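4 Einrichten und Pflegen der Zelle „Sockenhänger"

Dieser Abschnitt gilt für die zweiarmige Zelle am Standort Jutamstead. Er setzt voraus, dass die Steuerung nach Abschnitt 3 in Betrieb genommen ist und beide Arme referenziert sind. Für die Arbeiten am Gestell und an den Greifern müssen beide Arme in Parkstellung stehen und der Antriebsstrom abgeschaltet sein.

4.1 Gestell und Aufhängung

1. Schrauben an den Füßen der beiden schrägen Holzpfosten nachziehen. Die Pfosten dürfen sich von Hand nicht bewegen lassen.
2. Oberen Querbalken mit der Wasserwaage prüfen.
3. Draht in der Mitte des Querbalkens ansetzen und mit klarem Klebeband umwickeln, acht Lagen, straff gezogen. Das Band sichert den Draht gegen seitliches Wandern.
4. Hänger einhängen und auspendeln lassen. Die gerade Unterkante muss parallel zum Brett stehen. Hängt eine Seite tiefer, Draht am Hänger nachbiegen, nicht am Balken.
5. Klammern auf der Unterkante verteilen. Jede Klammer muss in ihrer Öse frei schwingen.

Hinweis: Der Hänger ist absichtlich nicht starr befestigt. Das Programm sucht die Klammer vor jedem Griff neu. Wer den Draht durch einen festen Winkel ersetzt, muss die Suchfahrt neu einlernen (Abschnitt 6).

4.2 Kabel

Die Leitungen der Handgelenke laufen in losen Schlaufen am Arm entlang. Die Schlaufe am Ellbogen muss so lang sein, dass der Arm den Querbalken erreicht, ohne dass am Stecker Zug entsteht. Auf dem Brett darf die Leitung aufliegen. Sie darf sich aber nicht unter einem Werkstück verhaken, sonst verschiebt der Arm beim Anheben die Auslage.

1. Jeden Arm im Handbetrieb mit höchstens 16 Prozent Geschwindigkeit zur höchsten Aufhängeposition fahren.
2. Dabei die Leitung am Handgelenk beobachten. Spannt sie sich, anhalten, zurückfahren und die Schlaufe verlängern.
3. Beide Arme nacheinander prüfen, danach gemeinsam.

Vorsicht: Quetschgefahr zwischen den Armen. Im Handbetrieb bleibt eine Person am Not-Halt, auch bei kurzen Fahrten.

4.3 Auslage auf dem Brett

1. Brett mit einem trockenen Tuch abwischen.
2. Socken flach und nebeneinander auslegen, die Spitzen zur Roboterseite. Farben paarweise zusammenlegen.
3. Bund glattstreichen. Ein umgeschlagener Bund führt beim Klammern regelmäßig zu Fehlgriffen.
4. Probelauf mit einer einzelnen Socke starten (Programm 316).

Beim Aufhängen hält ein Greifer den oberen Rand der Socke an die Klammern, der andere führt den unteren Teil.

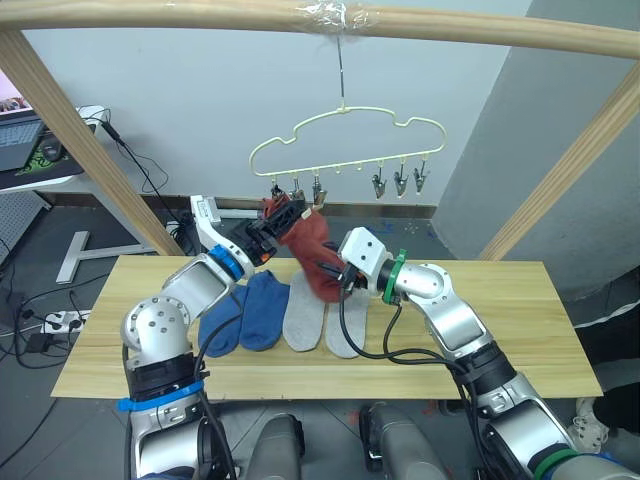 Der Probelauf gilt als bestanden, wenn die Socke nach dem Öffnen beider Greifer hängen bleibt und der Hänger innerhalb von acht Sekunden zur Ruhe kommt. Pendelt er länger, die Rückzugsgeschwindigkeit in kleinen Schritten verringern. Die Werte bitte in das Zellenbuch eintragen — auch dann, wenn am Ende wieder der alte Wert steht.

Bleibt die Socke nicht hängen, in dieser Reihenfolge vorgehen:

Klammer schließt nicht: Feder und Niet kontrollieren, Klammer bei Bedarf tauschen.
Stoff rutscht aus dem Greifer: Greifbelag reinigen, siehe 4.4.
Greifer fährt neben die Klammer: Kamera am Handgelenk reinigen, danach Suchfahrt wiederholen.
Klammer dreht sich weg: Haken in der Öse ausrichten.

4.4 Greifbeläge und Klammern

Strickware fusselt stark, und die Fasern setzen sich im Gewebe der Greifbeläge fest. Die Beläge sind nach jeder Schicht anzusehen und spätestens nach 46 Betriebsstunden zu reinigen. An den Kanten sammeln sich die Fasern zuerst.

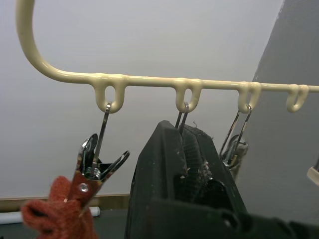

Saulius Dzene

1. Greifer vollständig öffnen und Antriebsstrom abschalten.
2. Lose Fussel mit einem weichen Pinsel vom Belag bürsten. Keine Druckluft verwenden, sie treibt die Fasern in die Fingerführung.
3. Festsitzende Fasern mit einer Kunststoffpinzette abziehen. Ausgefranste Stellen am Belag nicht abschneiden, der Belag löst sich sonst weiter auf.
4. Belag mit einem leicht feuchten Tuch abwischen und trocknen lassen. Lösungsmittel greifen die Klebeschicht an.
5. Schale des Fingers auf Risse prüfen. Helle Schleifspuren sind unbedenklich, solange sich die Kante glatt anfühlt.
6. Klammern am Hänger einzeln von Hand öffnen und schließen. Schwergängige Klammern aussortieren.
7. Ösen am Hänger auf Risse in der Beschichtung prüfen. Verdickungen am Ansatz der Ösen stammen aus der Herstellung und stören nicht, wenn der Haken darin frei läuft.

Hinweis: Ein neuer Belag braucht eine Einlaufzeit von bis zu 16 Griffen. Während dieser Zeit die Greifkraft nicht verstellen.

Belagwechsel und Arbeiten an der Fingerführung sind in Abschnitt 5 beschrieben. Ersatzbeläge liegen im Schrank bei der Steuerung, Nachbestellung über Kausar Bukhari. Nach jedem Belagwechsel ist der Probelauf aus 4.3 mit beiden Armen zu wiederholen.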